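### 3.2 Surface condition and tenant reporting

The second part of the study looked at how tenants in older rental housing decide when a worn surface is worth reporting. Earlier work by our group treated repair requests as a direct measure of the condition of a home. The Cliltness interviews gave us reason to doubt this. Residents who had lived with the same marks for years often left them off the intake form, and newer residents listed them in detail.

We drew on 1,265 repair requests held by the Lykkegaard housing office and coded each by room, material, and type of complaint. Yesenia Castaño and Omprakash Upadhyay coded the requests separately and settled disagreements with a third reader. Gloss finishes raised a particular difficulty. Tenants used the words "shiny," "patchy," and "stained" for the same panel, depending on the time of day at which they wrote.
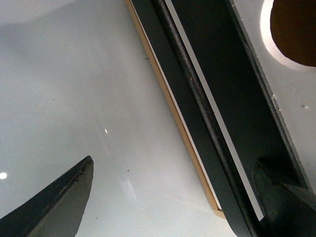 **Figure 3.** Glossy white surface under uneven light, with diagonal streaks of reflection.

Requests that mentioned glare or uneven color were therefore placed in a separate group and left out of the severity scores. The remaining requests were scored from one to 5, following the scale set out in Section 2. Evening submissions were scored in the same way as daytime ones, although Mereana Hollis has argued that they should carry a lower weight. We return to her objection in Section 4.
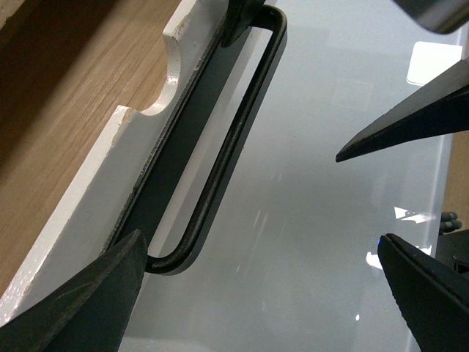 Paint wear was the complaint on which tenants and inspectors differed most. Inspectors recorded it as cosmetic in nearly every case and seldom gave it a score above 2. Tenants tended to judge it by what could be seen underneath. Small scuffs along the outer edges of a white board drew little comment in the interviews, but a chipped patch where rougher, slightly tan material shows through the finish was the kind of damage residents described as "coming apart." The inspection form has a single box for both. Sandra Bainbridge, who led the interviews, recommended that the box be divided, and the Drosero office adopted a revised form in May. Of the 20 households interviewed a second time, most used the new wording without help. We did not test whether the change affected how soon repairs were made, and the Drosero records do not give completion dates for work classed as cosmetic.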